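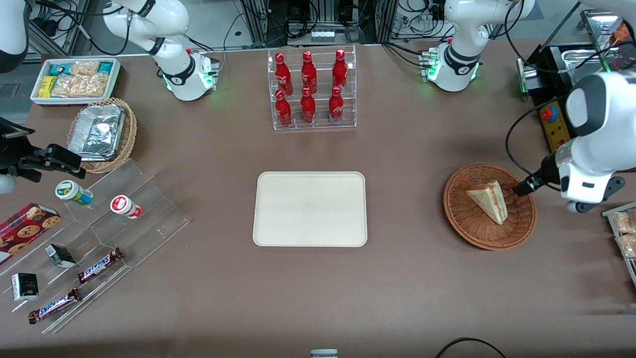
Table brune, panier rond en osier, boissons et de quoi grignoter.

Imprimer | Envoyer par e-mail
Rechercher dans le projet... OK

# Kuo, recettes d'apéritif en texte brut

Kuo rassemble 313 recettes de tartinades, biscuits salés et sirops maison, une par fichier. Tout se lit dans n'importe quel éditeur, et c'est un vrai bonheur de fouiller là-dedans un soir de faim !

## Contenu

- `recettes/` : les fiches, en UTF-8
- `index.csv` : titre, saison, nombre de convives
- `mesures.md` : équivalences cuillères et grammes

Les quantités sont données pour 2 personnes. Environ 200 fiches viennent des carnets d'Asesberg, recopiés à la main (les abréviations d'origine sont gardées, même les plus obscures, on les adore). Le reste provient du bulletin Brinomex.

## Nouveautés du 28/04/2019

Arrivée de 20 sirops, dont un à la verveine franchement superbe. Le champ `saison` accepte enfin plusieurs valeurs.

## À savoir

Les allergènes ne sont pas renseignés partout. Les temps de cuisson supposent un four à chaleur tournante. Pour proposer une fiche, copiez `modele.txt` et gardez l'ordre des champs. Les crackers au sarrasin arrivent en septembre, on a hâte !

Partages : 20 | Commentaires : 2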